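Minoru Ueda
March 17, 2025

Okay, new result from our laundry work and I've been wanting to post this all week! Short thread on why we stopped throwing away our bad demos.

1/ Some background. Since November we've been teaching a two-arm robot to handle clothes in a basket. We collected 200 teleoperated demos, and in 30 of them the operator missed a grab and had to try again. Our old habit was to delete those.

2/ This time we kept them, but cut each one so training starts right after the miss. The policy only learns the recovery, never the mistake. We call the method Nalik (long story, involves a whiteboard typo).

3/ Red clothing with some white mixed in, one gripper on each side of the basket. Bunched-up fabric is my favorite test — every pile is a new shape, and the arms have to agree on where to go.
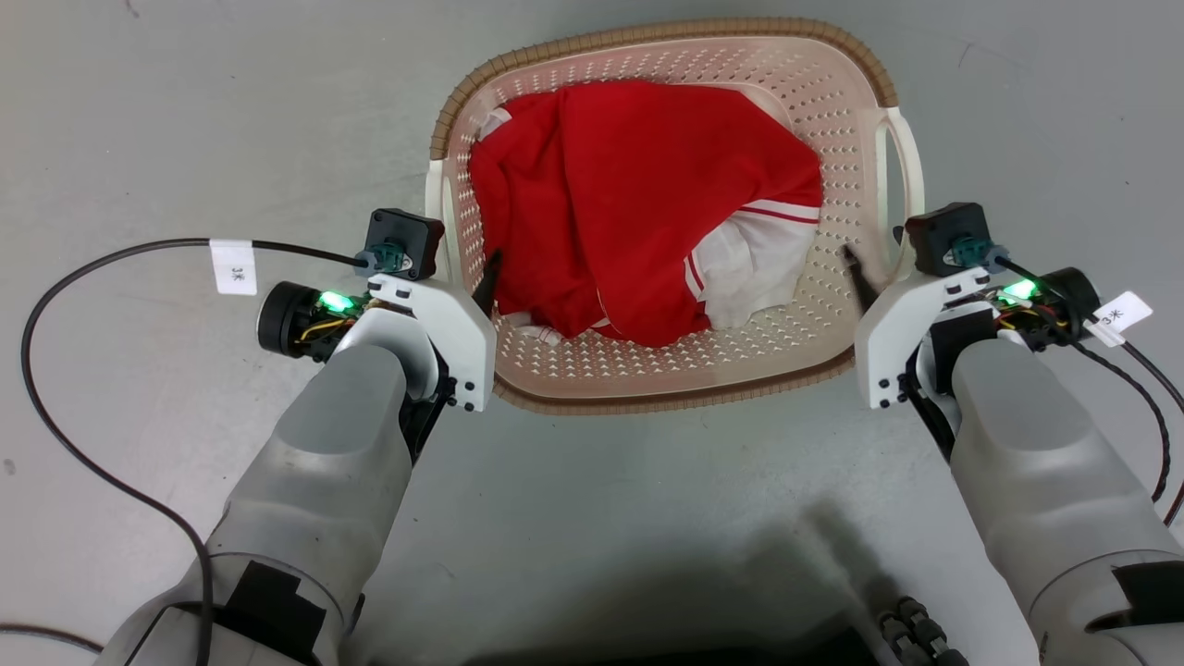 Dellulis asks whether the gain is just from having more data, and whether we'd see the same thing by adding 30 clean demos instead.

4/ Great question, and we ran exactly that! Same number of demos, all clean, and the policy still froze after a missed grab far more often. The retries are doing real work.

5/ What surprised me most is how little we needed. Going down to 17 recovery clips kept most of the benefit. I reran it twice with new seeds because I didn't believe the plot.

6/ Still weak: thin fabric, and anything caught on the rim. Tsuji is trying a slower approach speed for those.

7/ Next up is a run of 1000 trials on mixed loads. Code goes up once I've cleaned out my terrible variable names — send me your nastiest laundry piles in the meantime!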